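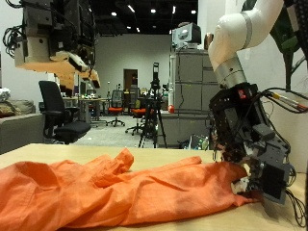 The Ukon team's hand gets hold of the orange cloth during a Wednesday session.

Folding club, month four: is it folding yet?

The student robotics club has spent most of the year on one job, and the job is a piece of orange cloth. The plan, as presented to members last fall, was to have a two-armed setup called Ukon pick the cloth up, spread it out and fold it in quarters without help. It was supposed to be ready for the January open evening. January came, and visitors got a slide show.

I went along on a Wednesday to see where things stood. The short answer is that the hand can pinch. Getting from a pinch to a fold is the part the slide show went through rather quickly.

Rhys Hollis, who leads the software side, let me watch a full set of 20 attempts. The cloth gets dropped on the table in a heap, the arm comes down, and the fingers try to find an edge. On the night I was there they found one 17 times. That sounds good, and Hollis thinks it is good. I asked how many of those ended with the cloth folded. He said the team doesn't score that yet.

Paula Sârbu was more forthcoming. The fingers are fine on a ridge of fabric that stands up, she told me, and poor on anything lying flat. The second arm is meant to take the opposite corner, but the two programs were written by different people in different semesters and they still disagree about where the table is. She has been rewriting one of them since the winter break and would like everyone to stop asking for demos in the meantime.

Then there is the matter of the data. The club has 1,482 recorded attempts on its drive, a number that turns up in every funding request. All of them use the same cloth. When I asked what happens with a towel, or a T-shirt, Babatunde Uzor said they had tried a T-shirt once and would rather not talk about it. I give him credit for that, as it was the plainest answer I got all evening.

None of this is a complaint about the students. There are 7 of them, they have classes, and they have taught themselves a lot of wiring. My trouble is with the way the work is being sold. The spring notice calls Ukon "a laundry-ready system." Rochelle Hinds, the faculty adviser, said she hadn't written that line and would look into who did. It was still up when this newsletter went out.

The club has entered the Tapsell student contest, where the cloth is supplied by the organizers and nobody gets to pick the color. I'd wait for that result before believing anybody's percentages, mine included.

Members who want to sit in can come by any Wednesday after 6 p.m. Ask for Hollis at the front desk.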